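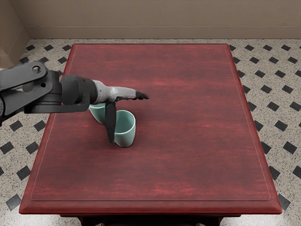
*Fingers open above the two green cups, beside the cups.*

I get asked about the robot arm more than anything else on this page (more than the grout trick, even!), and it's nearly always the same question: what did it cost and what should I buy first? So I finally wrote my notes up. They're for a home or small workshop setup, one arm, one table, light things like cups and jars and spools. If you want to lift engine parts you need a different page.

## Start with one chore

Pick one boring job and write it down in a single sentence. Mine was "put one cup inside the other." It sounds silly, but stacking cups asks for a decent reach, a hand that can open wide enough, and enough accuracy to land a base inside a rim, and once I had that sentence I could go down any spec sheet and cross things out. My first wish list had a camera mast, a second arm and a rolling stand on it. None of those stack cups.

Then measure the things you'll be handling. Width at the widest point, height, weight full and empty. Tapered cups are sneaky, so measure top and bottom both. Bring those numbers with you when you shop.

## Try it in a simulator before you spend anything

I spent most of September fooling around with a simulated arm on a simulated table and it was the best money I never spent. You can set the table size, drop a couple of cups on it, and find out pretty fast whether the arm you're drooling over can even get its wrist over the far one.
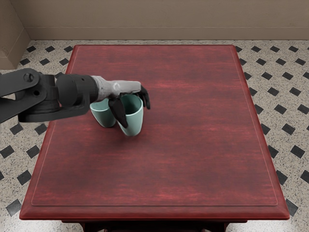

Fingers are where I changed my mind the most. I'd been set on a plain pinch gripper, cheap and easy to fix, and for one cup sitting out in the open I still think it's the sensible buy. With two cups nearly touching, though, you have to get something down between them or around them, and I kept going back and forth. Try both kinds on screen if your software lets you. A Grusura hand with jointed fingers added $320 to my total, and I wouldn't have signed off on that from a catalog photo.

A couple of things the simulator was too kind about: cables, and what happens when the table wobbles. Leave room in the budget for both.

## What I set aside

I rounded nothing here, these are straight out of the notebook.

| Item | Set aside |
|---|---|
| Arm, used, Kulau | $1,620 |
| Grusura hand | $320 |
| Power supply and emergency stop | $96 |
| Clamps, bolts, cable ties | $41 |

The arm came from Głowacki, the secondhand machinery place out by Landeck. Go on a Saturday if you can, they'll power things up for you on the bench and let you run every joint end to end. Do that! Listen for grinding, and hold the wrist while it's stopped to feel for play. Mine had a bit of slop in one joint and I got the clamps thrown in for it, so I moved that $41 over to spare cables.

Marianna Kozłowski wrote in after my last post to say I'd forgotten shipping. She's right. Arms are heavy and awkward and the quotes are all over the place, so get one before you agree on a price.

## Shopping list, in the order I'd buy

1. **A table you trust.** Push on the corner. If it rocks, fix that first or find another one. A big top is nice, but check how much of it the arm can reach, you may be paying for a lot of surface that just sits there.
2. **Something to protect the top.** I use a cutting mat. A nice wood finish and a metal fingertip don't mix.
3. **The emergency stop.** Before the arm, yes. It goes where your hand naturally lands, and on the side away from the arm.
4. **The arm.** Check the reach to the far edge of your working spot, with the hand attached, because the hand changes everything about how low and how far you can go.
5. **Practice cups.** Get several of the same kind, cheap, all one shape. Matching tapered ones nest nicely. Keep the good mugs in the cupboard until you've had a full week with no drops.

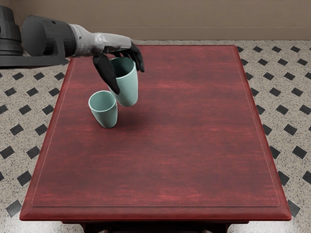

## Planning your time

Everybody budgets the money and forgets the evenings. Unpacking and bolting down took me one evening, wiring another, and then came the long stretch of nudging positions a hair at a time. Lifting is the easy part. Setting down is slow work, and nesting is slower still, so if your chore ends with one thing going inside another, double whatever you had penciled in. I had two weekends down and used four.
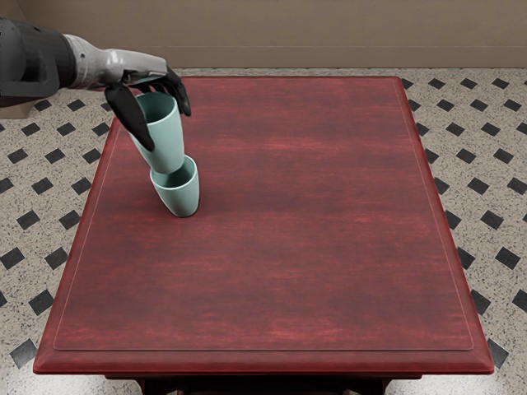
*Top cup tipped in, with the hand still on it.*

I write each position down on an index card as soon as I like it. Pencil, date, which cups. I've lost saved settings twice now and the cards got me going again in one sitting.

## Small stuff that's easy to skip

- Mark the arm's base on the table with painter's tape so you can put it back after cleaning.
- Do the same for the starting spots of whatever it's picking up. A little ring of tape under each cup is plenty.
- Ask if replacement fingertips are sold singly. Some only come as a set.
- Wipe glazed cups before a session. A greasy thumbprint is enough to make one slip.
- Keep one line in the budget that says "oops." Mine started out empty and it's now the line I look at first.

Next month I'm pricing out the spool rack, which needs a longer reach, so if you've run a Kulau with the extension on it please write and tell me how much it sags.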